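Zirkska Home Modifications
Progress report to the Eltora Community Fund
Bathroom Access Grants, second reporting period
Submitted Mar 12, 2019

Summary

The grants program is open across the whole of the Eltora district and has been running to the revised plan since the last report. We have completed 196 bathroom modifications for older residents and people with disability. The waiting list is longer than we would like, mostly in the northern townships, and the reasons are set out below. Spending is under budget on materials and over budget on travel. We are asking for one change to the funding agreement, described in the last section.

Applications and assessment

We received 667 applications in the period. A good share of these came through the two hospital discharge teams, who now have our short form and can send it in before a patient goes home. The rest came from GPs, family members and people who rang us after seeing the notice in the council newsletter.

Not every application leads to a job. Some households only needed advice, a non-slip mat or a different shower chair, and the occupational therapist sorted that out at the first visit. Some were in rentals where the owner would not agree to fixed changes. We have started keeping a separate file of landlord refusals, as the tenancy advice service asked us to, and will pass on a summary in June.

Wait times for a first visit came down after we moved to booking by township. The therapist now spends a full day in one area and sees everyone on the list there, where before she was driving back and forth across the district in date order. Applicants in the outer areas still wait longer than those in town. Urgent discharges are seen outside the township bookings, and that has worked well enough, though it does push other people back by a few days each time.

Works completed

Most jobs were small. Grab rails beside the toilet and in the shower make up the bulk of them, followed by hand-held shower sets, lever taps and raised toilet suites. Hob removals and full stepless showers are the expensive end of the program and take up a large part of the building budget even though there are fewer of them.

The cap on a single grant is still 2000 dollars. It covers rails, taps and a toilet in nearly all homes. It does not cover a stepless shower once waterproofing and retiling are included, and households have had to find the difference. Seven households withdrew for this reason after being assessed as needing one. We put temporary equipment into all of those homes and have kept them on file in case the cap changes.

Older houses continue to hold up the work. Fibro walls without noggings behind them will not take a rail, so the builder has to open the wall or fit a backing board. Where there is any chance of asbestos the job stops until the sheet has been tested. We have allowed for testing in the budget from now on. It was not in the original costing and should have been.

One builder left the panel in the period to take other work. We have signed on a replacement, who has completed the induction and is taking jobs in the southern part of the district.

Fixtures and supply

At the start of the program each builder bought their own fixtures and claimed the cost back. This meant we paid different prices for the same rail, and the paperwork took a lot of office time. We now buy rails, shower sets and toilet suites through Tikitz on a trade account and the builders collect what they need. Prices are fixed until the end of the financial year.

We have also changed how people choose what goes into their bathroom. Many applicants had been picking from a printed sheet and were unhappy with the result once it was on the wall, usually because the rail was too thick to hold comfortably or the toilet was higher than expected. Where people are able to travel, we now encourage them to look at fixtures in person before they sign off on the job. The therapist has a sample kit for those who can't get out, with two thicknesses of rail and a set of tap handles.

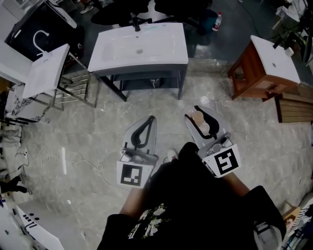
Bathroom fixtures and grey marble floor tiles.

Floor finish has come up more often than we planned for. Polished tile is common in the newer homes in the district and people like it, but it is a poor surface for anyone unsteady on their feet. Our works do not usually include the floor. We have been offering an anti-slip treatment where the therapist recommends it, paid for out of the minor equipment line. Results so far are mixed. The treatment needs the right cleaning product afterwards and we have had to go back to two homes and explain this again. A one-page cleaning guide is now left behind with every treated floor.

Delivery of toilet suites was slow over the summer. The supplier ran out of the raised model and offered a different one, which did not suit the set-out in most of the older bathrooms. We chose to wait. Stock has come back and the delayed jobs have all been booked.

Follow-up visits

Everyone who has work done gets a phone call at four weeks, and a visit if there is a problem. Most calls are short. The common complaints are water getting past the shower curtain where a screen was taken out, and rails placed for one person in the house that get in the way of another. The curtain problem is mainly a matter of weight and length, and we have switched to a heavier curtain with a longer drop.

Two rails had to be refixed. In both cases the wall was plasterboard and the fixing was not the one listed in our specification. The builder concerned made good at no cost to the program and the specification has been sent out again to the whole panel.

We also ask about falls. People do not always remember or want to say, and we are cautious about what can be read into the answers. The evaluation report at the end of the grant will use hospital figures if the data request is approved.

Client records

The move to the Mets booking system is finished. Assessments, quotes and invoices are held together under one client number, and the therapist can add photos and measurements during the visit. There were some duplicate records after the transfer, mainly couples who had each been entered separately. These have been cleaned up. Paper files from the first year are in storage and will be kept for the period the agreement requires.

Budget

Materials are under budget because of the trade account. Travel is over, due to the distances in the north and to repeat visits while jobs were waiting on asbestos results. Administration is on budget. We propose to cover the travel overspend from the materials saving, which the agreement allows without further approval. The statement of income and expenditure is attached.

Next period

The main task is the northern waiting list. We will run a block of assessment days there before winter and have asked two builders to hold time straight after it, so that quotes do not go stale. We will also meet the discharge teams again, as there has been staff turnover on both wards and some forms are arriving without a phone number.

Change requested

We ask the Fund to approve a higher cap for stepless showers only, with the current cap kept for all other works. No additional money is sought in this financial year. The number of full showers would be limited by what remains in the building line, and each would need sign-off from the therapist and the program manager. A draft clause is attached for the Fund's consideration, along with costings from three recent jobs.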